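Bench Notes: The Black Cup and the Orange Block

The small-object set at Girkeck has been revised for December. It consists of one black cup, one orange-red block in its wrap, and the teal cloth they are used on. The task is unchanged: the block goes into the cup, the cup is emptied, and both go back on the cloth for the next round. These notes cover the condition of the parts, the surface, and the handling points that came up in the last block of 176 rounds. Ljubica Grgić kept the log and Maximiliano Medina checked the entries against the bench sheets.

The cup was kept over the two clear ones tested earlier. A clear cup shows its contents from the side, but on a colored cloth its rim is hard to find. The black cup has a round mouth and a strong outline against teal, and the silvery area low on the wall gives a second reference when the cup is turned. The drawback is the inside. It is glossy and very dark, and under direct overhead light the reflections near the bottom can be taken for an object. Check for the block by color. If there is no red or orange in the cup, treat the cup as empty.

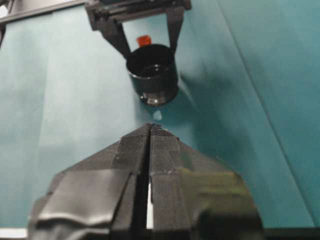 The block

The block is small and squarish, and its color reads as anything from deep red to light orange depending on how the light falls on the wrap. On the bench sheets it is entered as "orange" in all cases. Please stop using "red," "red-orange" and "the tomato one," as the log is searched by that word and three of the December sheets had to be retyped.

The wrap is the part that wears. It creases across the faces and comes up along the bottom edge, where short flaps form. A loose flap changes how the block meets the rim: the block can catch there and stay against the lip when it should drop inside. Ljubica logged this under "rim contact," a heading that also covers blocks placed too far out, so the sheet doesn't separate the two causes. A column for wrap condition has been added.

Thin spots are a lesser matter. A pale corner showing through the wrap is not grounds for replacing it. Rewrap when a flap can be lifted with a fingernail, or when the outline has become lopsided enough that the block no longer sits flat on the cloth. Remove the old wrap completely first. Adding layers over the damage makes the block wider on one side, and the new layer follows the old creases anyway.
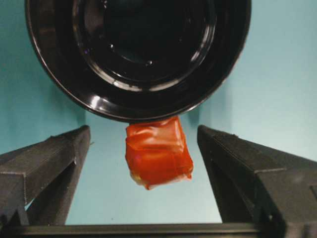 Rewrapping takes 4 minutes when the old wrap comes away cleanly. Press each face down before starting the next, finish on a side face, and leave no end at a corner. Sebastián Maldonado has tried finishing on the bottom face and reports that the end lifts sooner there, from being dragged over the cloth. His spare block is in the top tray marked MacPherson, and it may be used while the main one is being rewrapped. Write "spare" on the sheet if you do.

The cloth

The teal cloth stays. A gray one was requested by Macarena Toledo on the grounds that teal tints the lower part of glossy objects, and she is right that it does. Gray was tried on one Tuesday afternoon and withdrawn the same day. The orange block was easy to find on it, but the black cup and its shadow ran together, and cup position is the value we record most often.

Folds need attention. The cloth is stored folded, and a crease line remains across it for some time after it is laid out. A faint crease that can be seen but not felt may be ignored. A crease that can be felt under a fingertip should be smoothed toward the back edge before the cup is set down. The cup has a small base for its height and will lean if part of the base is on a ridge.

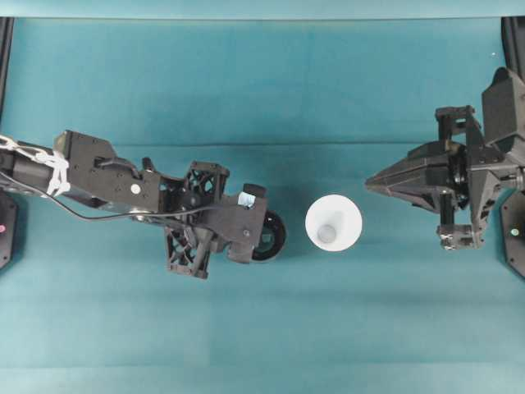

Ironing is permitted on the lowest setting, with the cloth face down. Do not use spray starch. The treated cloth is slicker, and a cup set down on it tends to travel. Marks from the pencil used to show the start position come out with a damp sponge, and the cloth should then be left flat until dry. There are 2 cloths in rotation, and the date of the last wash is on the tag of each.

Shadows are acceptable provided they don't fall across the start position. The lamp at the Brorkeleck end of the room has been moved back one bracket for this purpose. Leave it there.

Handling the cup

Hold the cup from opposite sides of the wall. One-sided holds turn it, and a turned cup presents its mouth at an angle for which there is no entry on the sheet. Keep the mouth facing up until the block is in. When emptying, tip the cup close to the cloth; a block released from higher up bounces and adds to the wear on its edges.

Wipe the cup at the end of each session, inside and out, with the dry microfiber square. Fingerprints on the gloss don't affect the result but they do obscure scratches, and Josefina Zapata inspects the wall for scratches at the end of the month. Do not use polish. The previous cup was polished and became difficult to keep hold of near the rim.
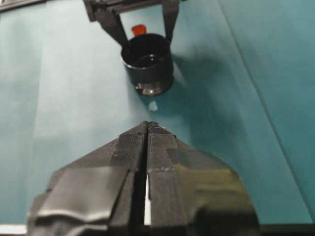
Can a block that rests on the rim be counted as placed?
Only a block fully inside the cup is counted. A block on the rim is entered as "rim contact," and the round is repeated from the start position.

Sheets and storage

New sheets with the wrap column are in the folder labeled Ana, and the old ones should go in the recycling. Fill in the wrap column before the first round and again after the last. The cup is stored mouth up on the shelf, with the block beside it and never inside, as a block left in the cup is easily overlooked at setup. Questions about the log go to Ljubica, and requests for wrap or a replacement cloth go to Josefina.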